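Notas para la charla "Poner la mesa en una bandeja" - Barajas, 04/09/2019

Arranco sin diapositiva. Saludo, doy las gracias a los de Talstead por la sala y pregunto quién ha desayunado hoy en bandeja. (Si levantan la mano dos, bien; si no la levanta nadie, mejor, así tengo de qué hablar.)

Yo llevo desde julio dándole vueltas a una cosa tonta: cómo se coloca un desayuno para una persona en una bandeja sin que parezca el carrito de un hospital. Empecé en casa, los domingos, y luego me lo pidieron para el hotelito de Likau, que tiene 19 habitaciones y una cocina en la que no caben dos personas enfadadas. Contar aquí lo de la primera mañana, el café derramado por la escalera. Sin alargarme, que siempre me alargo.

Lo primero que aprendí: la taza va al fondo, en una esquina. Yo la ponía delante, a mano, y claro, la manga se la llevaba por delante cada vez que alguien iba a por el pan. Al fondo molesta menos y además el asa se puede girar hacia el lado que quieras. Hay gente que la quiere a la izquierda. Preguntadlo, no cuesta nada.

El plato, delante de la taza. A mí me gusta oscuro, negro incluso, porque con una bandeja clarita - lavanda, por ejemplo - se ve precioso y una tostada luce el doble. Esto es manía mía, en Prilten me lo discutieron toda una tarde y siguen comprando blanco.

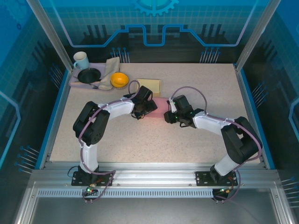

Y la servilleta, que es donde me pongo pesada. De tela, por favor. Doblada y en diagonal, a la derecha, ocupando el hueco que deja el plato. Un beige tranquilo va con todo y disimula la arruga, que yo no plancho servilletas ni loca. El cubierto puede asomar un poco por debajo del plato, así no rueda cuando subes las escaleras (pausa, aquí vuelvo a lo del café).

¿Y el cuenco? ¡Fuera! En serio, el cuenco lo saco de la bandeja y lo dejo al lado, ya en la mesa. Con fruta o yogur pesa, se mueve, y si es de un color fuerte, naranja tirando a amarillo, se come todo lo demás. Al lado de la bandeja queda alegre, dentro queda apretado. Probadlo de las dos maneras en casa y me escribís.

Preguntar al público por sus bandejas. Dejar 4 minutos, no más.

Si hay tiempo: la lista de la compra de Likau. Nos gastamos 70 euros en la primera tanda de servilletas y hubo que repetir, porque encogieron. Lavad una antes de comprar el resto.

Si no hay tiempo, paso directa a montar una bandeja delante de todos. Acordarme de pedir agua y de quitarme las pulseras, que suenan en el micro.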